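Setting up the Vinis player for classical music
Part 3: Getting your symphonies in the right order
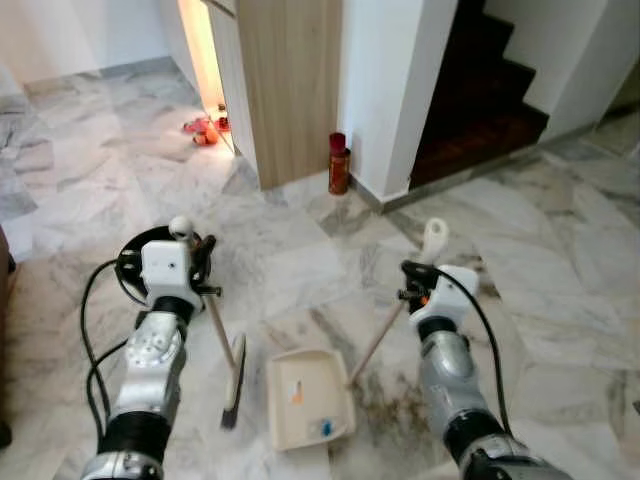
A small hand brush held upright on a marble floor.

If you've followed parts 1 and 2 you should have the Vinis plugged in, on your home network and making some sort of noise. Well done! Now for the bit I get the most letters about, which is persuading it that a symphony is one piece and four tracks, and should be played from start to finish without a hiccup.

I wrote these steps on my own player with the Soliman library software, version 13. If yours is older the menus will be in slightly different places, but the names are the same.

Before you start

Make a copy of your music folder. I mean it. I once renamed 200 tracks in one go and lost every Haydn slow movement I owned (they all became "Adagio", and then they all became the same Adagio). A spare drive is fine, or a big memory stick if you've only got a few discs copied over.

CAUTION: Don't unplug the player while the light on the front is blinking. It's writing to its list, and if you cut it off you'll have to build the whole thing again.

Setting the work and movement names

1. Open Soliman and choose Library, then Albums.
2. Find one symphony. Just the one for now, you can do the rest when you're happy with it.
3. Select all of its movements. Hold down Shift and click the first and then the last.
4. Choose Edit Details. A box opens with a lot of empty lines in it, and you only need three.
5. In Composer, put the surname first, then a comma, then the first name. Pick one spelling and stick to it! I had three different Dvoraks for years, one with all the accents, one with none and one with half.
6. In Work, type the title and key, for instance Symphony No 8 in G.
7. Tick Keep Together and click Save.
8. Now open each movement by itself and fill in Movement Number. Use plain figures. Roman ones look lovely but the player sorts them by the alphabet, so your ninth movement turns up before your fifth.

Note: Leave the conductor out of the Work line. There's a separate line for performers further down, and if you mix them up you'll get two copies of everything when you search.

Turning off the gaps

Some movements run straight into the next one, and a silence in the middle of Beethoven's Fifth, just as the scherzo is creeping towards the finale, is a horrible thing.

9. On the player, press Menu and go to Playback.
10. Set Gap Between Tracks to None.
11. Set Fade to Off as well. It's a different setting and it comes switched on (why, I don't know).
12. Press Back twice and let the list refresh. Mine holds 600 tracks and takes 30 seconds.

Try it with the end of the third movement. If you still hear a little click, the fault is probably in the file, so copy that disc again with Join Tracks ticked.

Note: The Breltolton speakers have a sleep timer of their own, and it can mistake a very quiet passage for the end of the music. Turn it off from the back panel, or your Mahler will vanish every time the strings go down to a whisper.

Opera and choral works are in part 4, along with my fix for the Dremcombe remote.

Last changed 4 August 2021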